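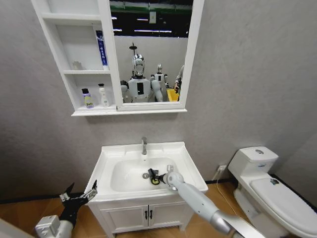

What gap should be left between a pedestal sink and the wall before caulking?
Four millimeters at most. Anything wider needs backer rod first.

basin_trap
Posted Saturday, August 1, 2020
Four is generous. The Yusof sheet for silicone says joint depth should be half the width, and you won't get that behind a curved rim. I shim the pedestal until the back edge touches.

nuldale_pipes
Touching is wrong. A joint with no width has nothing to stretch, so it tears at the first lean on the basin. Leave a gap, fill it, tool it once.

basin_trap
Mine hasn't torn. The bolts carry the load – the bead only keeps water out.

k698
Bolts into what? In drywall with no blocking they creep. I opened up a wall in Florkmont last year and both lags had pulled.

nuldale_pipes
Agreed on blocking. 2x8 between the studs, set to the bolt height on the template. Check the template against the basin, the Skutport one I got was off.

tilted_level
Does anyone caulk the pedestal foot to the floor? The instructions don't mention it.

k698
Front and sides, open at the back. A leak then shows itself.

basin_trap
I leave the foot dry. You may need to pull it to reach the trap.

nuldale_pipes
A utility knife gets through that bead in a minute. Still no to zero gap at the wall.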